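The pitch from Haka is that a gripper can learn to pick up soft, shiny packaging from wrist-camera footage alone. Its report cites 1000 training clips, 700 of them shot on kitchen counters in Altbridge. Fine. How many counters? The report doesn't say.

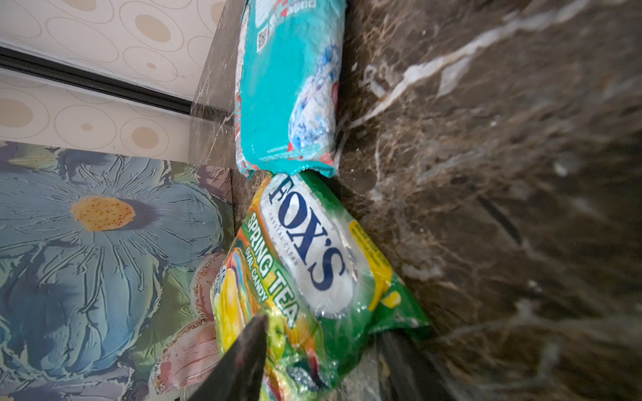 Words by Sivakumar
Sunday, October 4, 2020

A glossy bag of Fox's candy, crumpled and touching a second packet on polished marble, is a fair test. Glare hides edges. One good grasp on it would tell me little, though, and Haka's headline score pools bags with boxes, which are easier. Velthorpe tried the same trick in June with 800 clips and never published its misses. I'd like to see both lists before I believe either number.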